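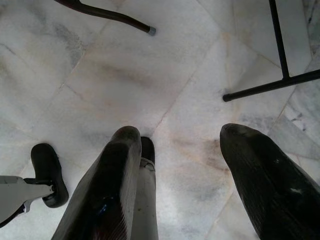
Chair caster and metal leg on the marble, Hiebert floor

From: Sorcha Niven
To: Grolham tenants list
Date: Friday, August 25, 2023
Subject: Re: Re: marble and chair wheels

The office wrote:

> Following the July walk-through we are asking every unit to switch
> to the Mimon soft casters before the lease year ends. Hard wheels
> are the main cause of dulling on the marble. A set is 39 dollars
> per chair through Metov, fitted. Metal legs that stay put are not
> a concern.

I'd like to see what "main cause" rests on before anyone here pays for it. Did somebody check the marble under the desks against the marble in the hallway, where no chair has ever rolled? Our hallway looked every bit as dull to me in July, and the only things that go over it are shoes and the cleaning crew's mop. What's in the bucket? I asked that last year and got a brochure.

I also don't follow the part about metal legs. The one in the picture is dark metal and curved, with a small gray cap between it and the stone. Fine as long as the cap is there. Ours lost two caps over the winter and the bare ends left scratches I can feel with a fingernail. I can't feel anything where the chairs go. So if I were spending money I'd start with a bag of caps, which the hardware store sells for a lot less than 39 dollars.

As for the casters, the ones we have are black and rounded and I honestly couldn't tell you if they count as hard or soft. Does the office know? The notice doesn't say how to tell, and it would be a shame to swap out wheels that were soft to begin with.

Our unit has 15 chairs. I'd rather try one Mimon set on one chair, in one spot, and look again in a few months. If Metov won't sell a single set, that tells me something too.

Has anyone on the list had them fitted already, and paid for them yourselves? I'm less interested in hearing from people who got a free set.

Sorcha
Hiebert, unit 80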